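Workshop notebook, May 27, 2026

Continued the rubbing and washing tests on the dark blue from Linard. The cloth is 286 grams per square meter, the same roll we opened in the beginning of May. I write this down because on the label of the roll somebody has corrected the weight by pencil and I had to weigh a piece again to be sure. The label was right before the correction.

Dry rubbing first. White cotton square on the finger of the rubbing tool, 10 strokes forward and back, always along the warp. The square came away with a very light gray mark. Wet rubbing the same way, and there the mark is clearly blue, stronger on the edge than in the center. I repeated the wet test on a second place and it was the same. Idalina Leitão thinks that the dye is sitting too much on the surface and was not rinsed enough at the mill. I agree, but I would like to see one more rinse before we write this to them.

One thing about judging the color. The lamp near the window makes this blue look nearly black on one side, and yesterday I gave a grade that I could not repeat today. From now on the grading is only under the grading lamp, with the curtain closed. 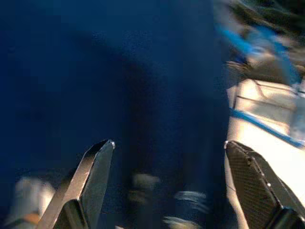

Dark blue cloth, one part in shadow.

Washing: 5 washes at 40 degrees with the Brulano powder, no softener, a white strip sewn to each sample. After the first wash the strip was already stained on the cotton part. The polyester part stayed clean until the end. The bath water was blue in wash one, pale in wash two, and after that I could not see color in it. So most of the loose dye leaves early, and for me this speaks for a longer rinse more than for a different recipe.

Size change was measured between sewn marks. Lengthwise the samples lost two millimeters between marks placed 10 centimeters apart. Crosswise I could not measure a change. Aurelio Carrillo measured after me with his own ruler and found the same -- good, because my marks were a little thick and I had doubts.

The Louro samples (the lighter weave) are not finished. I stopped after wash two, the drum was needed for other work.
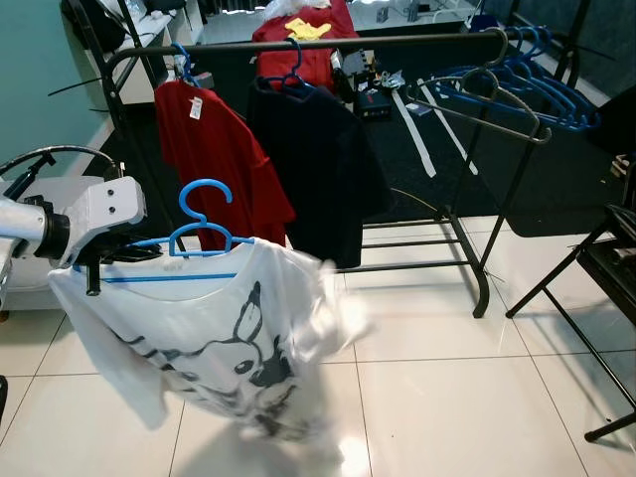

Should the samples be ironed before measuring?

Only if the wrinkles prevent them from lying flat. Let them rest overnight on the table, smooth them by hand without pulling, and measure then. If an iron was used, write it beside the result, because steam can give back part of the length.

Drying is still the weak point of our method. We have dried some pieces on a line and some flat on the net, and in the older pages it is not always written which. The line-dried pieces are longer, this I can see without a ruler. I propose flat drying for all samples of this series.
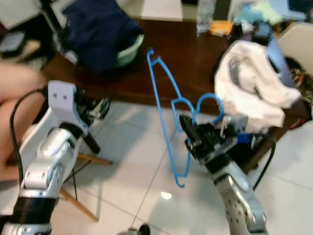

The older results with no drying note should stay in the notebook, but I have put a small cross next to them and we do not use them in the table for Linard. The Hukeck samples are fine, they were all dried flat.

To do:
Extra cold rinse on one blue piece, then wet rubbing again.
Finish Louro, washes three to five.
Buy white cotton squares, the box is almost empty.
Ask Idalina where the thin marking thread is.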